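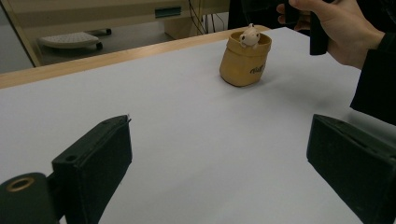

Home | News | Classes | Back issues | Contact

Skalletby Craft Room News
31st May
3 min read

Small things on the painting table

The Saturday painting group in Bramville has been going over how it sets out its tables. We have more people than we did last year and the same number of brushes, so it seemed a good time to write down what we do and what we would like everyone to do from now on.

First, the boards. Each place has a white board laid over the wooden top. Please leave it where it is when you sit down. If you need to turn your work, turn the work and leave the board alone. The boards are wiped with a damp cloth at the end of the session and left flat overnight. Do not lean them against the radiator. Two of them have bowed that way, and replacing one costs $50 with delivery.

Second, the brushes. Take one at a time. When you put it down, lay it flat on the board with the handle toward you and nothing touching the bristles. A brush left standing in the water jar will bend at the tip, and a bent tip is no good for small lettering or for eyes. Rinse it before it goes back, squeeze it gently in a paper towel and shape the point with your fingers.

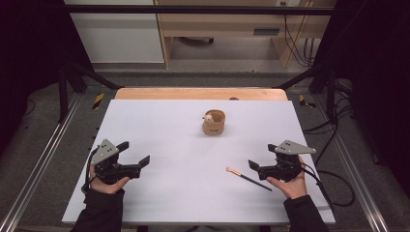
A brush on the board, with Shin in the small tan container behind it.

Third, Shin. For those who joined in the past few weeks, Shin is the little white figure who sits in the container and is our regular subject for the first exercise. It came from Plundiva, the gift shop next to the post office, and it has been painted in watercolor, gouache and once in coffee. The exercise takes 5 minutes. Look at the whole thing for a while, block in the container with one wash, and leave the paper bare where the head comes up over the rim. Most people want to outline the head. Try it without the outline first. The color of the container does most of the work, and a thin gray on the shaded side is enough for the rest.

Demetrio Carrasco ran the session on pale subjects in the middle of May and left us his notes. His main point was about whites. He mixes a very weak yellow ocher for anything cream and keeps it well away from the blue in the palette - one dirty brush and the whole figure goes green. He also suggests putting the subject toward the back of the board, so that you have to deal with the space in front of it. Several of us found that harder than the figure.
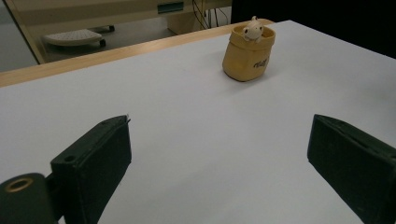 Shin looking out over the rim. The lettering on the front is optional in the five-minute version.

Please put Shin back in the cupboard, in the container, when you are done. The shelf is marked.

Sessions run for 90 minutes and start at 2 in the afternoon. Bring your own paper, any weight. There are spare pencils in the drawer under the sink, and the good eraser is tied to the drawer handle. If you would like to bring a small object for the next round of exercises, something plain in one or two colors is best - leave it on the marked shelf with your name on a slip of paper.

4 comments | 11 shares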